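Stindura Hand-Held Gripper - Try It at the Temavix Open Day

Folding and stacking, done with two fingers and a trigger.

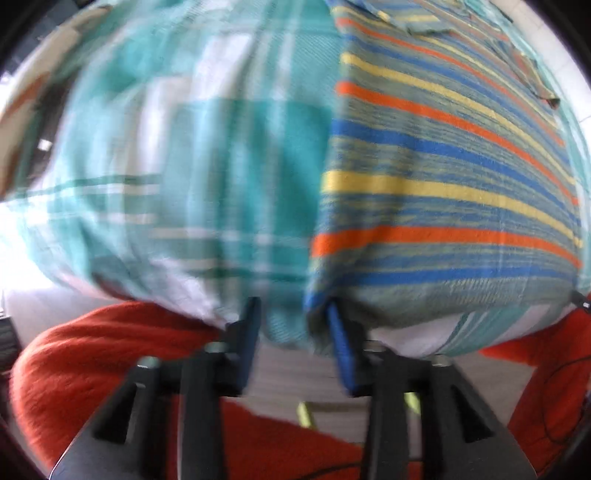

Urban wrote after the last open day that the towels went fine but the thick bundles were what sold the idea, and could we please put out more of them next time. We can, and we have! The laundry table is back, it's bigger, and the plaid and striped cloths are staying in the pile.

The Stindura is a hand-held gripper you work yourself. You squeeze, the two black fingers close, and whatever you've picked up comes with you. People who have only ever seen a robot arm from behind a fence tend to go a bit quiet when they first hold one, and then they won't give it back. We love that part of the day.

What you can try

Folded bundles. Take hold of the lower edge of a stack and move it across without the layers sliding apart. It's harder than it looks, and very satisfying once you get the angle right.

Single cloths. Pick up one layer from a pile of several. Thin cotton is the tricky one. Fleece is much more forgiving, so start there if you're bringing kids.

Free play. Bring something soft from home - a jumper, a tea towel, a favourite blanket - and see how you go.

About the gripper

Fingers: 2, black
Finger pad: blue, on the inner face
Base: black, fan-shaped, ribbed
Cable: black, keep it over your forearm and clear of the cloth
Suits: folded fabric, bedding, clothing

The pads can be swapped between sessions, and we'll have a softer set out as well so you can compare the two. My own preference is for the firmer pad on anything woven and the softer one on knits, but plenty of visitors disagree and I enjoy the arguments.

The demonstration

Skotitz will run the folding demonstration three times during the day. Each one goes for 25 minutes, with time afterwards to ask questions and have a turn. The first half is done by hand with the gripper, slowly, so you can follow where the fingers go. In the second half the same fold is handed over to the arm on the bench. Sometimes it drops one. We leave those in, and they usually get the best questions.

Getting here

The open day is on July 27, 2026. Entry is free and there's no need to book, although groups of more than five should let us know so we can set up a second table. Long sleeves are best rolled up. Parking is behind the building, and the side door is the one without steps.

If you miss this one, we're planning a smaller evening in November with the same gripper and a lot more bedding.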